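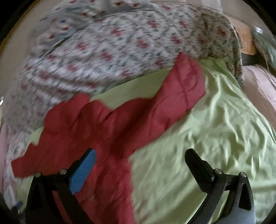
Red cloth on a green sheet.

Unit 4: Defending a one-goal lead
Coaching Theory, November block. Notes by Malou Damgaard

Read before the session: the Brolto match report and the first half of the Tomić chapter on rest defense.

Where we left off

Last time we looked at pressing from goal kicks. This unit starts from the point where a team has scored and the other side has to come out. Most of the examples are from Brolto against Biresia, a cup tie played in front of 2,037 people. Brolto scored early and spent most of the 90 minutes without the ball.

Line height

A team that is ahead tends to drop. The back four takes a few steps toward its own goal after each cleared ball and doesn't take them back. Watch the Brolto center backs after the 43rd minute. Their midfield keeps pressing at the old height, and the gap between the two lines is where Biresia's number ten receives the ball.

Two ways to close it:

Push the back line up on every backward pass. One player makes the call, normally the center back on the far side from the ball.

Drop the midfield as well and accept a low block. The striker then has to stay close enough to be an outlet — a striker alone on the halfway line will lose most clearances.

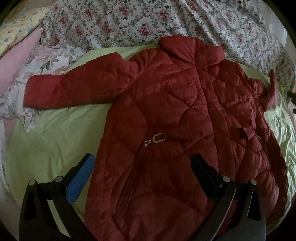
Either is fine as long as all ten outfield players are doing the same thing. Brolto's first half had the forwards doing one and the defenders doing the other.

Substitutions

The usual change is a winger off and a fullback on. Ljubica Tomić argues against making it before the last quarter of an hour. The team loses its fastest player on the counter, and the opposing fullback is then free to join every attack. Compare the change Brolto made straight after halftime.

Corners against

Keep one player up. If two opponents stay back to mark that player, there are two fewer in the box. We will go through the zonal setup on the field, so bring boots.

For next time

Write one page on a match you have watched in person where the leading team conceded late. Say where the back line was when the move started and who should have called it up. Send it to Nurhan Yaman by 6 p.m. the evening before class. Diagrams can be drawn by hand.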